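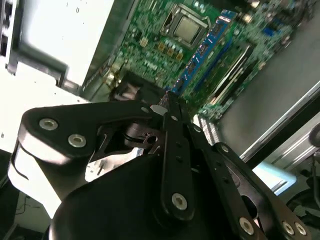 Computer memory (RAM)

Posted in June by the editor of the Habte Home Computing Encyclopedia

Computer memory, or RAM, is the short-term storage a computer uses for whatever it's working on right now. The letters stand for random access memory, a name that made a lot more sense back when the other choice was winding through a tape to find your stuff. I've been fiddling with this stuff for years and I still think it's the most satisfying part of a desktop to learn about (yes, more than graphics cards – fight me!).

What it does

When you open a program, the computer copies the bits it needs from the drive into memory, and the processor works from there. Drives are slow by comparison, even the good ones. When memory fills up, the system starts moving things out to the drive and back again, and you get that awful sticky feeling where clicking on a window takes a couple of breaths to do anything.

Ordinary RAM forgets everything when the power goes. People mix this up with storage all the time, and store listings don't help, with both of them measured in gigabytes. My own rule is that storage is the closet and memory is the kitchen counter. You can have a gigantic closet and still have no room to chop an onion.

How it works

Most of the RAM in a home computer is dynamic RAM, or DRAM. Each bit is a tiny electrical charge held in a part called a capacitor, with a transistor acting as the gate. The charge leaks! So the memory has to be refreshed over and over, many times a second, for as long as the machine is on. I find it a bit wonderful that the letter you're typing only exists on account of all that constant topping up.

There's also static RAM, or SRAM, which doesn't need refreshing. It's faster, but takes up more space per bit and costs a lot more, so it mostly gets used in small amounts for the cache inside the processor.

Modules and slots

Desktop memory usually comes on a narrow circuit board called a DIMM, which stands upright in a slot on the motherboard. Laptops that let you swap memory generally use a shorter version, the SO-DIMM, and plenty of thin laptops have the chips soldered down, so what you buy is what you're stuck with.

Every generation of DDR memory has its notch in its own place along the bottom edge, so a DDR3 stick won't seat in a DDR4 slot. If it doesn't want to go in, stop and check the notch before you lean on it. The clips at the ends of the slot (some boards only have one that moves) should close over the stick when it's all the way down.

The color of a module tells you nothing about speed. I've owned sticks in three colors and the ugliest was the quickest.

Speed, timings and channels

Memory is sold by its transfer rate, and then there's a string of smaller numbers called timings, which describe how many clock cycles certain jobs take. Lower timings are better if the transfer rate is the same. For everyday use I'd worry about the amount first and the speed second.

Channels matter more than people expect. Most home boards have two, and a matched pair of sticks in the right slots lets the processor use both. Check the manual for which slots to fill – it's often the second and fourth, counting away from the processor, but boards differ.

Faults

Bad memory is sneaky. You might get random crashes, files that won't unpack, or a computer that beeps and refuses to start. I once spent most of a Thursday blaming a hard drive before I tried taking the sticks out and putting them back in, one at a time. A loose stick can act exactly like a broken one, so reseating comes first (power off and unplugged, please), then a memory test left to run overnight.

Servers often use error-correcting memory, called ECC, which stores extra bits so that small mistakes can be spotted and fixed. Home boards don't always support it.

See also: cache, motherboard, virtual memory, entry 274 (Buying used parts)

Contact: Habte Home Computing Encyclopedia, P.O. Box 857, Novside | Copyright Habte, all rights reserved | Back to top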